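Wer faltet, liest

Ein Plädoyer für die Wäsche auf dem Bett

Seit elf Jahren lebe ich in Deutschland, und in dieser Zeit habe ich viele Meinungen über Wäsche gehört. Man soll sie sofort nach dem Trocknen falten. Man soll sie gar nicht falten, sondern auf Bügel hängen. Man soll sie rollen und senkrecht in die Schublade stellen wie Bücher in ein Regal. Ich möchte in diesem Text eine ältere Methode verteidigen, die in den Ratgebern fast nie vorkommt: das Falten auf dem Bett, flach, langsam, ein Stück nach dem anderen.

Den Anlass gab mir mein Nachbar Dirk Postma. Er hat im Februar eine Kommode der Marke Drasitz gekauft, mit besonders niedrigen Schubladen, und dazu ein Faltbrett von Ilard. Das Faltbrett besteht aus vier Klappen. Man legt das T-Shirt darauf, klappt links, klappt rechts, klappt unten, und jedes Stück hat am Ende dieselbe Größe. Dirk führte mir das an einem Mittwoch vor, und ich muss zugeben, dass es schön aussah. In seiner Schublade lagen die T-Shirts so gleichmäßig, dass ich zuerst dachte, er besitze nur eine einzige Sorte. Trotzdem bin ich mit einem gewissen Unbehagen nach Hause gegangen, und ich habe einige Wochen gebraucht, um es zu verstehen.

Meine Einwände sind die folgenden.

Die Kleidung ist kein Papier

Ein Brett behandelt jedes Kleidungsstück wie ein Blatt. Aber ein T-Shirt ist aus Maschenware, es gibt nach, es hat vorne einen tieferen Ausschnitt als hinten, und nach vielen Wäschen sind die Seitennähte oft ein wenig verdreht. Wer so ein Stück genau nach den Kanten faltet, bekommt ein ordentliches Paket mit einer schiefen Falte quer über den Bauch. Wer es mit den Händen macht, merkt die Verdrehung und kann sie ausgleichen. Meine Großmutter sagte dazu, man müsse den Stoff fragen, wohin er will. Auf Deutsch klingt das vielleicht etwas feierlich, in meiner Muttersprache ist es ein ganz gewöhnlicher Satz.

Dazu kommt das Sehen. Auf dem Bett liegt das Stück in voller Größe vor mir. Ich sehe den Fleck am Saum, die kleine Laufmasche unter dem Arm, den Faden, der sich an der Schulter gelöst hat. Auf dem Brett verschwindet das T-Shirt in drei Sekunden und taucht erst wieder auf, wenn man es anziehen will, also am Morgen um zehn vor sieben, wenn für einen Faden keine Zeit ist.

Das Bett ist der richtige Tisch

Ein Esstisch ist zu schmal und meistens mit anderen Dingen belegt. Ein Bügelbrett ist für ein ausgebreitetes Hemd eine Zumutung. Der Boden ist groß genug, aber mit meinen Knien möchte ich ihn nicht mehr benutzen. Das Bett dagegen ist weich, so dass der Stoff nicht wegrutscht, und es ist breit genug, damit auch das liegen kann, was noch wartet. Man kann das Ungefaltete auf eine Seite legen und auf der anderen arbeiten, und das Laken darunter hält die Sachen fest wie eine Hand.

Das Gegenargument kenne ich von meinem Schwager. Er findet, dass die Wäsche auf dem Bett liegen bleibt, bis man schlafen will, und dann auf den Stuhl wandert und am nächsten Morgen zurück. Das kommt vor. Aber es spricht gegen das Aufschieben und kaum gegen das Bett. Eigentlich ist das Bett sogar strenger als jeder andere Ort, weil man es am Abend braucht. Ein Wäschekorb kann zwei Wochen in der Ecke stehen und stört niemanden.

Der erste Griff entscheidet

Ich falte ein T-Shirt so: Es liegt mit der Vorderseite nach oben, der Halsausschnitt von mir weg. Ich streiche einmal von der Mitte nach außen. Dann kommt ein Ärmel nach innen, dann der andere, dann die Seiten, zuletzt der untere Teil nach oben. Viele falten lieber mit der Vorderseite nach unten, damit der Aufdruck später oben liegt. Ich habe das lange auch gemacht und bin davon abgekommen. Mit der Vorderseite nach oben sieht man während der Arbeit, was man in der Hand hat, und ein Wort auf der Brust ist außerdem ein sehr gutes Lineal. Steht die Schrift gerade, dann liegt meistens auch der Stoff gerade.
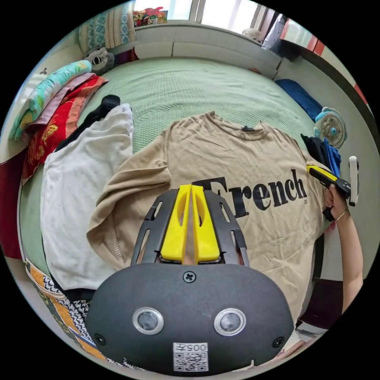 Was ein Stapel erzählt

Auf dem beigen T-Shirt steht in großen schwarzen Buchstaben »French«, und der eine Ärmel liegt schon nach innen. Genau diesen Moment mag ich am meisten. Das Kleidungsstück ist noch ganz da, man kann es noch lesen, und zugleich hat die Arbeit angefangen. Die Falten im Stoff stören mich dabei wenig. Wer sie alle glattstreichen will, bevor er den ersten Ärmel umlegt, der wird an einem Nachmittag nicht fertig, und im Stapel verschwinden die meisten durch das Gewicht der anderen Stücke.

Auch dass daneben etwas Weißes zerknüllt liegt, gehört für mich dazu. In den Katalogen von Van Acker, die bei uns regelmäßig im Briefkasten liegen, gibt es keine zerknüllten Stücke. Dort sind die Decken alle in Sandfarbe, und das Kissen hat denselben Ton wie die Wand. Ein Zimmer, in dem eine türkis gemusterte Decke auf einem Bett mit blassgrünem Laken liegt und etwas Rosafarbenes und etwas Rotes dazu, würde kein Katalog drucken. Ich würde darin ohne Weiteres schlafen. Farben, die nicht zueinander passen, sind für mich ein Zeichen, dass die Dinge nacheinander in ein Haus kommen durften, als Geschenk, als Erbstück oder weil etwas im Angebot war.

An diesem Punkt hat mir mein früherer Kollege Ludger Wendt widersprochen. Er war viele Jahre in einer Wäscherei tätig und hat für das Romantische an der Wäsche keinen Sinn. Dort seien in einer starken Woche 3264 Teile über den Tisch gegangen, sagte er mir, und bei solchen Mengen frage man den Stoff nichts mehr. Ich glaube ihm das. Für einen Betrieb ist die gleiche Größe eine Notwendigkeit, denn die Pakete müssen in die Wagen passen und die Wagen in den Aufzug. Meine Frage ist nur, warum wir das zu Hause nachahmen sollen. In meiner Wohnung gibt es keinen Aufzug für Pullover.

Die Zeit, die man angeblich verliert

Auf der Schachtel von Dirks Faltbrett steht ein Versprechen von gesparter Zeit. Vielleicht stimmt es, ich habe nicht nachgemessen. Aber ich habe mich gefragt, wofür ich diese Minuten verwenden würde. Beim Falten höre ich Radio, oder ich telefoniere mit meiner Schwester, das Telefon auf dem Kissen und laut gestellt. Manchmal übe ich dabei deutsche Wörter. Das Wort »Bündchen« habe ich beim Falten gelernt und das Wort »Passe« auch, und beide habe ich danach im Gespräch noch nie gebraucht, was ich schade finde.

Ich will nicht behaupten, dass Hausarbeit ein Vergnügen sein muss. Wer drei Kinder hat und spät nach Hause kommt, soll die Wäsche falten, wie er will, oder sie aus dem Korb anziehen. Und ich weiß auch, dass diese Arbeit in vielen Familien immer an derselben Person hängt, und dann hilft kein schöner Gedanke über Ärmel. Gerade deshalb sollte man sie aber so tun, dass andere sie sehen und mitmachen können. An einem Brett steht immer nur einer. An einem Bett können zwei stehen, einer auf jeder Seite, und ein Spannbettlaken kann man allein sowieso nicht vernünftig falten, auch wenn es im Internet Filme gibt, die das Gegenteil zeigen.

Dirk hat mir inzwischen angeboten, das Brett für eine Woche auszuleihen. Ich habe angenommen, aus Höflichkeit und auch aus Neugier. Es steht jetzt hinter der Schlafzimmertür. Am Samstag werde ich es mit den Handtüchern versuchen, denn die sind rechteckig und haben keine eigene Meinung.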